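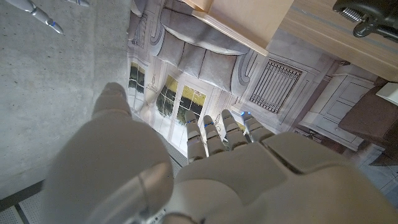 Minutes of the Manipulation Methods Group

Date: June 16, 2019
Chair: Ghazala Ansari
Present: Ghazala Ansari, Malachy Tully, Rami Khalaf, Čestmír Vrabec
Apologies: Jad Azar
Minutes taken by: Malachy Tully

1. Minutes of the previous meeting

The minutes were approved with one correction. Under item 4, "left hand" should read "both hands." Mr. Tully will amend the filed copy.

2. Matters arising

The revised budget for the Dabbas work was sent to the Hilitz office. No reply has been received. Mr. Khalaf noted that spending on spare finger joints is on hold until the reply comes.

3. Hand placement method: results of the second round

Mr. Vrabec presented the results of the second round of the Dabbas study. The study asks whether a policy trained only on wrist camera views can place both hands correctly when the background is a printed interior and does not match the room.

The round consisted of 300 trials. The printed backdrop, which shows a sofa, windows and paneled furniture, was used throughout. Trials were divided equally between the baseline method and the revised method, in which the training images are randomly rotated before they reach the network. The baseline failed in 30 trials and the revised method in 7. A failure was recorded when either hand stopped outside the marked zone or when the operator pressed the stop button.

Mr. Vrabec reported that most of the baseline failures took place with the backdrop turned relative to the hand. He believes the baseline was using the straight edges of the printed windows as a guide to which way was up. The Chair asked whether this had been tested directly. Mr. Vrabec replied that it had not, and that the claim should be worded with care in the report.

Mr. Khalaf raised the matter of the thumb. In wrist views the thumb is very close to the lens and heavily blurred, and it hides part of the work surface. He asked whether it should be masked out before training. Mr. Vrabec was against a fixed mask, as the thumb moves during a grasp – a mask wide enough to cover all its positions would also remove useful parts of the view. It was agreed to run a small comparison before deciding.

The Chair also asked that the lights on the fingers be left on in all further trials, so that the new images remain comparable with those already collected.

Agreed: that the revised method be adopted for the third round, with the baseline kept as a control.

4. Labeling

Mr. Tully reported that labeling of the second round in Devo is complete except for the trials ended by the stop button. The group discussed whether these need a label of their own. Mr. Khalaf preferred to keep a single failure label. The Chair ruled that the cause of each failure be recorded in the notes field and that the label set stay as it is.

5. Betel workshop paper

The draft is due in July. Ms. Ansari will write the introduction and Mr. Vrabec the results section. Mr. Azar had sent word that he is willing to prepare the figures.

6. Actions

Mr. Vrabec: run the thumb mask comparison and circulate the results.
Mr. Khalaf: write to the Hilitz office about the budget.
Mr. Tully: finish labeling and add failure causes to the notes field.
Mr. Azar: prepare 2 draft figures for the paper.

7. Next meeting

To be held in July, on a date to be set by the Chair.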